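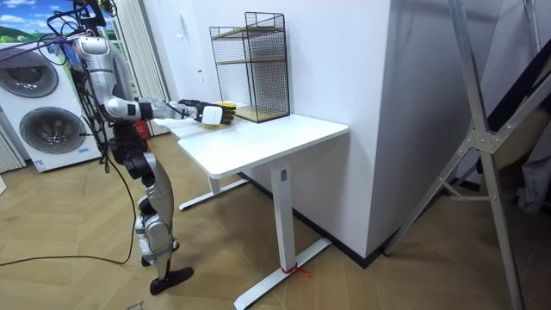
Two-handed basket lift onto a shelf, demos look fine but the policy doesn't
Print this page
E-mail this to a friend

Posted by Serpil Aksoy

I'm in a student robotics club and our semester project is a pick-and-place job with a humanoid. The task is called "Fruit to shelf." The robot puts a toy banana and a toy apple in a small yellow plastic basket, then lifts the basket with both hands and sets it on the bottom board of a wire shelf unit at the back of the table. The hands have five fingers each. We teleoperate it to record demos and then train an imitation policy on them. The policy sees the head camera and the joint positions.

We have 96 demos. Putting the fruit in works well enough. The lift is where it goes wrong. One hand closes before the other, the basket turns, and then the hand that was late closes on air or pushes the near rim down. When I replay the demos on the screen they all look clean to me, so I don't know what to fix.

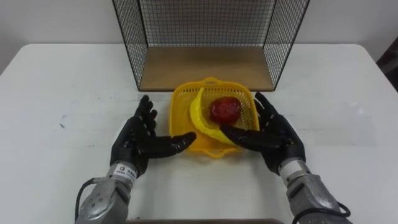 The basket has handles on the far rim and the near rim, none on the left and right where the hands come in, so we have been grabbing it by the sides. The sides are a lattice and flare out a little. Three of us have been driving and we each do it slightly differently. I usually bring the right hand in first. Riaan brings both in together.

Our showcase is in August and we would like the whole sequence to run without someone standing by to straighten the basket. Should we record more demos, or is something wrong with the ones we have? We only get the room after 4 p.m. so I don't want to spend the time recording if it won't help.

Print this answer
E-mail this answer

Posted by Orla Gilmartin

I would look at the drivers before recording anything else. If one person goes right hand first and another goes both together, the policy can end up somewhere between the two, and that would give you what you describe. We had the same trouble in my capstone class with a tray.

Write the order down and make everyone follow it. For example: both hands open, palms at the height of the rim, stop on each side of the basket, wait a second, close together, lift straight up, then forward. The stop matters. It gives the policy a position that looks the same every time. Don't make it much longer than a second or the policy may learn to sit there.

Then sort what you already have. Go through the demos and mark who drove and which hand touched first. Train on the largest group that matches and see if the lift gets better, even if that group is small. You can do that on any computer without the robot, so it won't use up your room time. In our class we threw out a good part of our set and ended up training on 60 demos, and it was steadier than the full set.

Also check where the basket starts. If it was always in the middle of the table when you recorded, it will fail when somebody sets it down 2 inches to the left. Move it a little between demos and write down where you put it.

Print this answer
E-mail this answer

Posted by Yasuo Ebihara

just use the handles thats what they are for

Print this answer
E-mail this answer

Posted by Şükran Ekinci

Handles could work but you would have to turn the basket a quarter turn first, and small rounded handles are hard for fingers that size. I'd stay with the sides.

One thing to add to Orla's answer. Check the timing between your left and right hand commands. Our club logged each hand in its own file and the left one was late by a few camera images. You can't see this when you play back the video, because the video shows what the hands did and the file shows what they were told to do. Plot the closing command for both hands on one graph, with the measured finger positions under it. If the gap between command and movement is different on the two sides, fix that first. More demos won't help until you do.

Also watch the head view during the lift. Once the hands are on the basket they can cover part of the near rim, and the thumb may hide the fruit too. If you have a camera off to the side, try adding it as a second input.

Print this answer
E-mail this answer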